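트란다뭄(Trandamum) 자재실 소식: 회색 통 정리와 블록·막대 보관 안내

2019년 9월 3일

인쇄하기 | 이메일로 보내기
공유 14 | 댓글 3

지난여름부터 미뤄 온 자재실 정리가 절반쯤 끝났습니다. 이번 호에서는 그동안 문의가 가장 많았던 블록과 막대의 보관 방법이 어떻게 바뀌는지 알려 드립니다. 공구와 소모품 선반은 이번 정리에 포함되지 않으며 위치도 그대로입니다.

정리를 시작하면서 먼저 재고를 확인했습니다. 대장에는 블록과 막대를 합쳐 768개가 있는 것으로 되어 있었는데, 선반과 서랍에서 나온 것은 모두 382개였습니다. 차이가 크지만 전부 분실된 것은 아닙니다. 작년 10월에 엘러콤(Ellercombe) 분실로 옮긴 상자들이 대장에서 빠지지 않은 채 남아 있었습니다. 엘러콤 쪽 수량은 아직 받지 못했으므로 대장은 다음 달에 고치겠습니다.

나온 물건은 색과 모양에 따라 나누었습니다. 초록색 블록과 빨간색 막대가 대부분이고, 나머지 색은 양이 적어 서랍 한 칸에 모았습니다. 모서리가 깨졌거나 칠이 심하게 일어난 것 80개는 따로 빼 두었습니다. 이 가운데 다시 칠해서 쓸 수 있는 것은 세츠카(Setska)에 맡길 예정이고, 비용 견적을 기다리고 있습니다. 견적이 나올 때까지 뺀 물건에는 손대지 말아 주십시오. 상자에 노란 종이를 붙여 두었습니다.

보관 방법은 다음과 같이 바뀝니다.

지금까지는 블록과 막대를 선반 위 종이 상자에 넣었습니다. 상자 바닥이 자주 터졌고, 위 칸에서 꺼내다가 쏟는 일도 여러 번 있었습니다. 앞으로 종이 상자는 쓰지 않고, 쌓아 둘 물건은 뚜껑 있는 서랍식 보관함에 넣습니다. 보관함은 파이(Pai)에서 10개를 들여왔습니다. 앞면 이름표에 색, 모양, 개수를 적는 칸이 있으니 꺼내 간 사람이 개수를 고쳐 적어 주십시오. 연필로 적으면 됩니다.

작업할 때 쓰는 위가 트인 회색 통은 계속 사용합니다. 새 통으로 바꾸자는 의견이 있었지만 살펴보니 칠이 벗겨지고 긁힌 자국이 있을 뿐 쓰는 데는 문제가 없었습니다. 바닥이 넓고 옆면이 비스듬해서 작은 물건이 구석에 끼지 않는다는 점도 고려했습니다. 올해는 통을 새로 사지 않습니다.

다만 통에 물건을 가득 채우는 것은 그만두기로 했습니다. 바닥이 보일 만큼만 담고, 나머지는 보관함에 둡니다. 한 통에 블록과 막대를 함께 담아도 괜찮습니다.

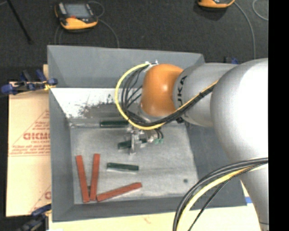 작업이 끝나면 통에 남은 것을 보관함으로 돌려놓고 바닥을 마른 천으로 닦아 주십시오. 물걸레는 쓰지 않습니다. 칠이 벗겨진 곳에 물기가 남으면 녹이 생길 수 있습니다. 벗겨진 칠 조각이 나오면 블록에 묻기 전에 쓸어 내고, 조각이 많이 떨어지는 통은 번호를 적어 자재실 게시판에 붙여 주십시오. 한꺼번에 모아 손보겠습니다.

통을 밀어서 옮기는 것도 피해 주십시오. 작년에 바닥 장판이 찢어진 것이 그 때문이었습니다. 옮길 때는 비운 다음 두 사람이 듭니다.

막대는 블록보다 잘 굴러다니고 선반 밑으로 들어가는 일이 많습니다. 정리하는 동안에도 선반 밑에서 빨간 막대가 여럿 나왔습니다. 주운 것은 색이 맞지 않더라도 입구 옆 바구니에 넣어 주시면 자재실에서 나누어 넣겠습니다.

남은 일은 안쪽 선반 두 줄과 엘러콤 분실 물건의 확인입니다. 안쪽 선반을 정리하는 동안에는 통로가 좁아지니 큰 짐은 뒷문으로 들여 주십시오. 자재실을 여닫는 시간은 바뀌지 않습니다. 보관함 이름표가 더 필요하면 자재실 책상 둘째 서랍에서 가져가시면 됩니다.

최근 소식
- 엘러콤 분실 열쇠 반납 안내
- 세츠카 도색 의뢰서 양식 변경
- 공구 대여 장부 쓰는 법
- 10월 자재실 휴무 안내

인쇄하기 | 이메일로 보내기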